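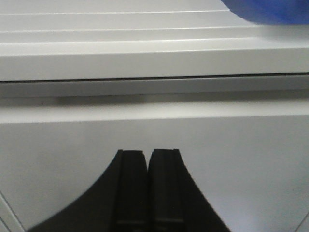 제3차 사내 문서보존 실무회의 회의록

일시: 12월 19일 14:00~15:20
장소: 본관 3층 소회의실
참석: 기록관리팀, 총무팀, 정보보안팀, 법무팀
진행: Zewditu Wolde(기록관리팀장)
작성: 기록관리팀

1. 전차 회의 결과 확인
전차 회의록은 수정 없이 확정함. 미결 사항 2건 중 보존기간표 개정안은 금번 안건 2로 상정하고, 외부 서고 계약 건은 안건 3에서 다룸.

2. 보존기간표 개정안
가. 현행 기간표는 계약 관련 문서를 종류 구분 없이 10년 보존으로 규정하고 있음. 법무팀은 본계약서와 부속 견적서를 분리하여 견적서의 보존기간을 5년으로 단축할 것을 제안함.
나. 총무팀은 Zirovier 관련 문서의 경우 견적서가 계약서에 합철되어 있어 분리 작업이 선행되어야 한다는 의견을 제시함. 해당 문서철은 485권임.
다. 합철분은 계약서 기준으로 10년 보존을 유지하고, 신규 생산분부터 분리 편철하는 것으로 의결함.
라. 기산일은 계약 종료일이 속한 해의 다음 해 1월 1일로 통일함. 자동 연장 계약은 최종 종료일을 기준으로 함.

3. 외부 서고 위탁
가. Clultham 서고의 계약 만료에 따라 Guérin과 Wullitier 두 업체의 제안서를 검토함. 위탁 대상은 4,000상자를 초과함.
나. Guérin은 항온항습 구역을 별도 단가로 제시하였고, Wullitier는 기본 단가에 포함함. 긴급 반출 소요 시간은 양사 모두 익일 오전으로 동일함.
다. 정보보안팀은 반출입 대장의 전자 제출과 출입 기록 1년 보관을 계약 조건에 명시할 것을 요청함. 이견 없음.
라. 업체 선정은 현장 실사 후로 유보함. 실사 점검표는 총무팀이 작성함.

4. 폐기 대상 심의
가. 보존기간이 경과한 문서철 813권에 대한 목록이 제출됨.
나. 법무팀 검토 결과 31권은 분쟁 종결 여부가 확인되지 않아 폐기를 보류함. 나머지는 원안대로 가결함.
다. 폐기는 파쇄 후 용해 방식으로 하며, 처리 확인서를 기록관리팀에 제출함. 목록의 전자 사본은 영구 보존함.

5. 기타
가. 문서철 등면 표기에서 생산연도 누락 사례가 반복되고 있음. 이관 접수 시 누락분은 반려하기로 함.
나. 스캔본 해상도 기준(300dpi)의 상향 여부는 저장 용량 산정 후 재논의함.

6. 후속 조치
총무팀: 서고 실사 일정 수립, 점검표 초안 회람
법무팀: 보류 문서철의 분쟁 종결 여부 회신
정보보안팀: 위탁 계약 보안 조항 문안 작성
기록관리팀: 개정 기간표 공지, 폐기 승인 문서 기안

차기 회의: 5월 중. 일시는 추후 통지함.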